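Small Harbors Deserve to Know What Is Coming In

I have lived above the harbor at Dundeck for 27 years, long enough to love the sound of the night boats and to grumble about the smell. What I can't get used to is learning in October what passed our breakwater in the spring. A freighter with solvent drums aboard lay at anchor for 10 hours, and the town hall heard of it from a fisherman!

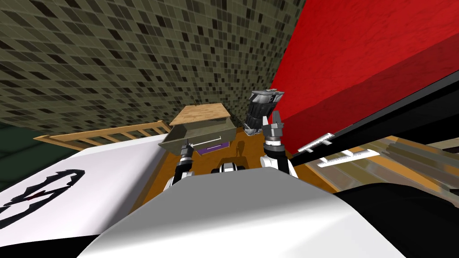 Tiled wall and pale railing, with the red wall to the right.

Now, I am no enemy of shipping (half my street is paid by it, one way or another), and I know a captain can't phone every kitchen along the coast. But a port office that can bill a visiting yacht before breakfast can surely send the fire station a cargo list. Grotano, up the coast, asks for one 60 hours ahead, and its quays are as busy as ever.

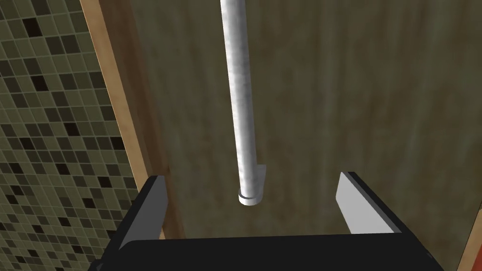
Ga-eun Sun wrote to me that the lists already exist and simply sit in the agent's inbox, so what we need is one clerk with permission to forward them.

She may well be right, and I'd be glad of so cheap an answer. More than 400 of us signed the letter last winter, and we are still waiting, quite patiently, for a reply from the port office.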